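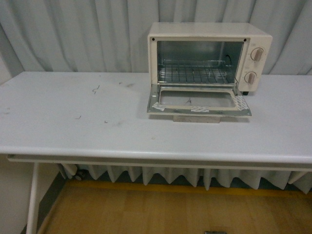
Toaster oven on the test table, door lowered.

Gripper comparisons lean too hard on payload. We tried the Cerkitach and the Zonlow on one arm, 50 attempts each at lowering and raising an oven door, and the rated force told us very little. The Zonlow has the higher rating. It finished 31 attempts; the Cerkitach finished 51 percent fewer faults per hour and held its grip through the arc.

A door moves on a hinge, so the wrist has to follow a curve. Stiff fingers fight that curve. A controller can hide some of the error - ours, a Seixas, did - but only if the base stays put relative to the work.

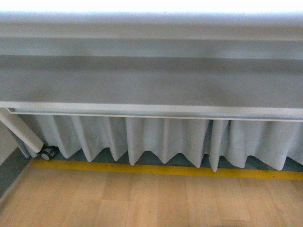

Reach and approach

My second complaint is finger geometry. Data sheets give the stroke and leave out the width of the housing, and the housing is what hits the door first. I would trade nearly half the closing force for a narrower head.

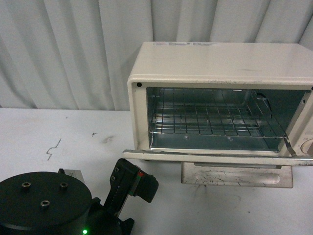 Gripper near the left end of the open door, not in contact.

Vendors should publish door and drawer results next to payload. Until they do, buyers should run their own, on a used appliance, and report the failures.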